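Reading time: 3 min

3. Cell setup and upkeep

3.1 Frame, arms and wiring

The cell at Sodville has two arms mounted at the front edge, facing each other across the floor, with a camera on each wrist. Three sides are closed off with printed blue panels. The frame is aluminum profile, and both arm bases sit near the front rail, where a person can get at the bolts and connectors without leaning into the workspace. The power distribution board is mounted on the same rail between the bases (Figure 1). We moved it there in February, after two trips in which a connector had to be reseated from behind the back wall. 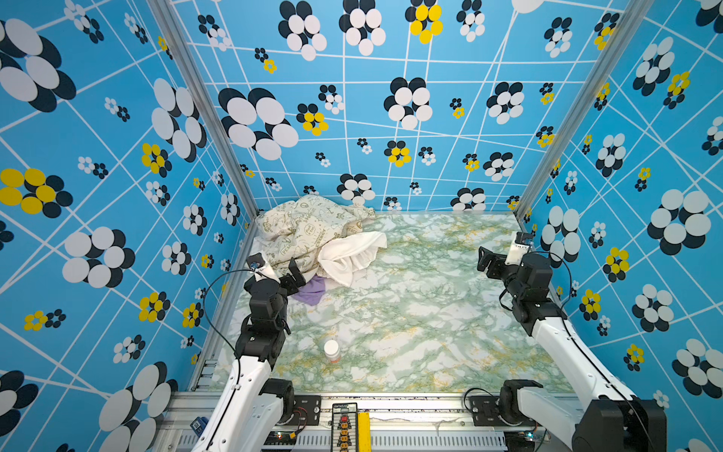 Lucero Espinoza objected to this layout when it was first proposed, arguing that a board on the front rail would sooner or later be knocked by a sleeve or a tool, and that a cover should be fitted before anything else was changed. We agree that a cover is needed. One has been drawn up at Werkasura but was not fitted during the work reported in this paper.

The wrist cables are the part that needs the most attention. Each one leaves the wrist in a loop and runs back along the arm. If the loop is too short it pulls at the camera plug when the wrist turns; if it is too long it can catch on the fingers. We set the loop length at 310 mm and check it at the start of each shift. Cable ties are replaced every 600 cycles.

3.2 Gripper check with cloth

Rigid test blocks did not show finger wear early enough, so the daily check uses soft goods. The arm takes hold of a cloth, lifts it, and keeps it up for 19 seconds. The operator watches the wrist view and notes any slip at the fingertips. A slip on two lifts in a row means the fingers come off and the pads are inspected. The Fröhlich procedure, which we started from, calls for a single lift per arm. We found this too few and use three. 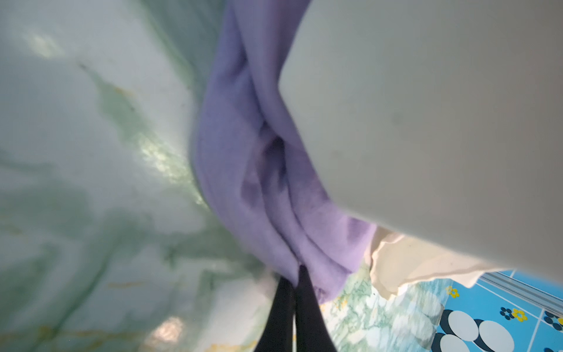 Figure 2. Purple cloth held between the gripper fingers, wrist camera view.

Over the period covered here we logged 61 checks. Most faults traced back to a loose finger screw, and a few to a camera mount that had turned slightly on the wrist. The second kind is easy to miss, as the arm still moves correctly and only the view is off. We now compare the resting position of both fingers in the picture with a stored reference before the first lift. With the gripper open over the pile, both fingers should enter from the bottom of the view, one on each side of center (Figure 3).
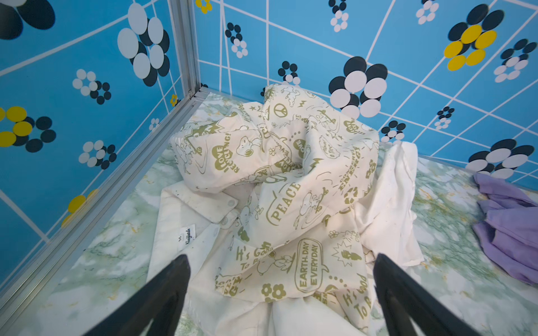
3.3 Cleaning and spare parts

Lint collects at the base of the fingers and is brushed out at the end of the shift, with the arms powered down. The floor is wiped at the same time. Spare fingers, one wrist camera and a set of cables are kept in a drawer under the cell. Larger parts come from the Worora store and are ordered when the last one is taken.

Contact the authors | Copyright Werkasura | Back to top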